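How to Write Down What You Saw: Making a Witness Statement After an Incident

Most of us go through life without ever being asked to give a statement, and then one evening something happens across the road and a very polite officer is at the door the next morning asking what you noticed. I've been helping neighbors with this kind of thing for a good while now, through the safety group here in Kekovby, and I still remember how flustered I was the first time it was my turn. I had seen a man knocked down outside the bakery on Bárány Street, and I could tell you all about the awful feeling in my stomach, but I couldn't say which way the other fellow had run! So I want to walk you through how I do it these days, and I hope you never need a word of it.

One thing before we start. If somebody is hurt or in danger, call the emergency number and stay on the line. All the writing can wait.

Step 1. Write before you talk

As soon as you're safe and the person who needed help is getting it, find a bit of paper or open the notes on your phone and put down everything you can remember. Do it before you ring your sister, and before you compare stories with the couple who were standing next to you (I know, it's the most natural thing in the world to turn around and say "Did you see that?"). Once you've heard someone else say the jacket was blue, it becomes very hard to know whether you saw a blue jacket yourself.

Don't worry about spelling or order. My own first notes look like a shopping list that's been through the wash. Put the time at the top, and the time you started writing underneath it.

Step 2. Fix the place

Where were you standing or sitting? What was between you and what happened? Was there a parked van, a hedge, a dirty window? How was the light? Last November we had a purse snatching at the tram stop a little after dark, and the most useful line in anybody's statement was from a lady who wrote that the streetlamp nearest the shelter was out, so she had only seen the man's face when he passed the pharmacy sign.

If you're good at judging distance, give it in feet or in car lengths. If you aren't – and I am hopeless – say "the width of the road" or "from my front door to the mailbox." An officer can go out and measure that later.

A small sketch is a lovely thing to add. Draw the street, mark yourself with an X, put arrows for who went where, and sign it.

Step 3. Describe people from the top down

Start with the hair or hat and work your way to the shoes. Going in the same direction every time keeps you from skipping things. Height is easier if you compare it with something: taller than the bus shelter sign, shorter than my husband. Then add how the person moved and spoke, and anything they carried.

Leave out guesses about what sort of person they were. "He looked like trouble" won't help a soul. "He kept his right hand in his pocket the whole time" might.

Step 4. Put it in order

Now you can make a clean copy. Number your paragraphs, and keep each one to a single moment. Use plain words and write "I saw" or "I heard" at the start of the sentence, so it's clear which is which. If you remember words that were said, write them exactly, rude ones included, and don't blush.

Where you aren't sure, say so. Şükran Kurtuluş, who ran our first evening on this, made us all practice the sentence "I don't remember" out loud until we stopped feeling silly about it. There's no shame in a gap.

Keep your first messy notes as well. Fold them into the back of the clean copy and don't correct them, even if you've since realized you got something wrong. Put the correction in the new version and say when it came to you. 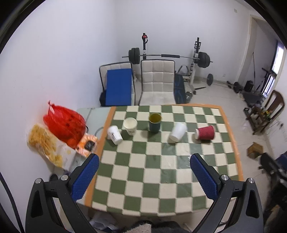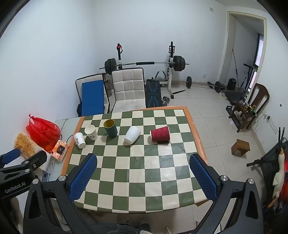
Step 5. Hand it over properly

Call the non-emergency line and ask for the case number. Write it on every page, top right, along with your name and the page number. Our practice case at the group is always number 693, and you'd be surprised how many people leave it off page two. Sign and date the last page. The date should be written out in full, like this: Wednesday, April 10, 2024. Numbers alone can be read two ways, and that has caused headaches before now.

Make a copy for yourself. Ask for the name of the person who took the original, and how to reach them if you think of something more. You very likely will, in the shower or halfway through the ironing, and you should ring them even if it seems tiny.

Step 6. Be careful what you post

Please don't put your account online, and please don't share pictures or names of someone you think was involved. It can spoil an identification later, and it can land on the wrong person entirely. If the police put out an appeal, share theirs just as it is, with their number on it.

Step 7. Look after yourself

You may sleep badly for a few nights. Kaan Canpolat keeps a list of local counselors at the Taltitz library desk, and you can ask him for it without saying why. We also meet in Room 203 upstairs, and blank statement sheets are in the rack by the door, so take a couple home and keep them in a drawer with a pen that works.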